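Ticket 855 – Penico Dental, operatory 2
Subject: Curing light quits mid-cycle
Opened by: Vilja Honkanen
Assigned to: Callum Ellwood, Flundoso equipment support

Friday, 9:10. The Ustach curing light shuts off before the timer ends. Battery shows full. Same fault with both batteries.

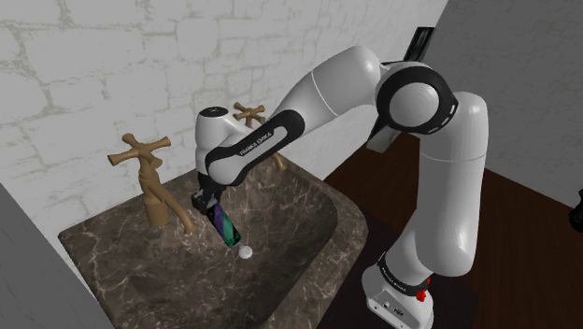 Error log reads code 19 on every shutoff, which is the temperature cutout. Asked Vilja to clean the vent slots and run five test cycles away from patients.

11:40. Vents cleaned. Three of five cycles finished, two stopped early. Output on the meter was normal each time – so the lamp itself is fine.
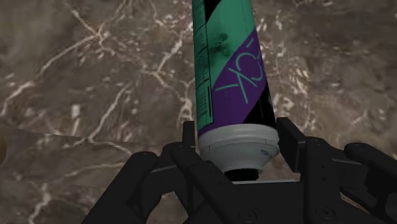
Steps taken
1. Firmware updated from 91 to 164.
2. Cutout sensor reseated by Muchen Kong. The connector had worked partly out of its socket.
3. Ten full cycles run back to back with no code.
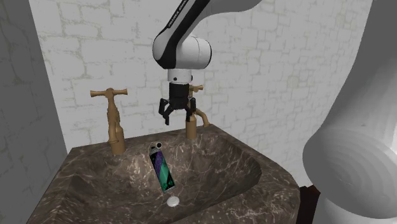
Brown marble sink and robot arm

14:25. Light returned to operatory 2. Spare sensor ordered – leave ticket open until it arrives.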